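Posted in March by the Ovberg Road blog

Everyone on my street swears by Trirkusell, the meal kit. I gave it 2 weeks. The flyer promises dinner in 20 minutes, and I don't believe whoever wrote that has ever peeled a carrot.

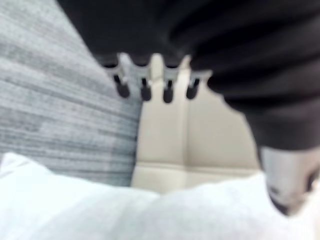

The bean stew took me close to an hour — and I cook most nights. It was fine. Fine is a lot to ask $398 for, which is what I'd paid by the end with the add-ons. 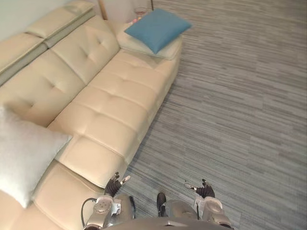
Can you cancel after the first box? Only if you do it before the second one is packed, and the email doesn't say when that is.

2 comments

gedunley_gal: Mine came with no onions.

semwal77: We still like it. Skip the fish.

Contact | © Ovberg Road | Back to top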